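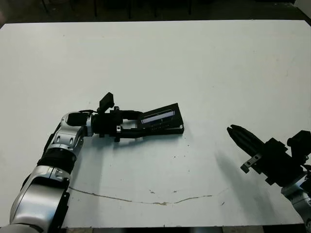
Bimanual handover: timing, grasp state and the release decision
Speaker notes, Bernthorpe controls meeting, 6 August 2025
Speaker: Elżbieta Sadowski. Questions on the planner to Kvido Tóth.

Slide 1. Scope
Giver and receiver are both ours, so no human intent to estimate. Talk covers the software between "giver holds object" and "receiver holds object". Grasp selection on the first pick is out of scope. Say so early or it takes over the questions.

Slide 2. Architecture
Two arm controllers, one coordinator (Cullau). Cullau owns the handover state and nothing else. It does not send joint targets. Planner is Grirkorden, called once per arm with the other arm's trajectory as a moving obstacle. Mention that we tried a single joint plan over both arms first. Median planning time was 700 ms, too long when the object pose is updated mid-approach.

Slide 3. Pose of the held object
Flat objects are the hard case. Seen edge-on, the pose estimate flips between two solutions. The giver therefore presents the object tilted, far end up, and holds still until the estimate has stayed within tolerance for 7 consecutive updates. Dark surfaces give sparse depth. We fit the rim and ignore the interior. Pale or reflective inserts are masked out before fitting.

Slide 4. Pre-grasp
Receiver stops short with fingers open. Last point where either side can abort without contact. Abort from here is a straight retreat along the approach line, checked against the table plane and the giver's wrist.
Pause here, people usually ask about the wrist camera housings. They are in the collision model as boxes with padding. The cables are not.

Slide 5. Release
Both grippers closed is the state we want to leave quickly. Two stiff position loops on one rigid object fight each other. Receiver switches to low stiffness before closing, giver after. Release is triggered on load transfer measured at the receiver's wrist, with a timeout.

Slide 6. Results
86 trials, 17 failures. Most were pose flips before the tilt was added. The rest were early release from a badly zeroed force reading. Re-zeroing at pre-grasp is now in the main branch. No rerun yet, so do not quote a new rate.

Slide 7. Next
Port the logging to Šimko so both arms share one clock. Rerun the full set in September. Kvido to replace the fixed timeout with one scaled to approach speed.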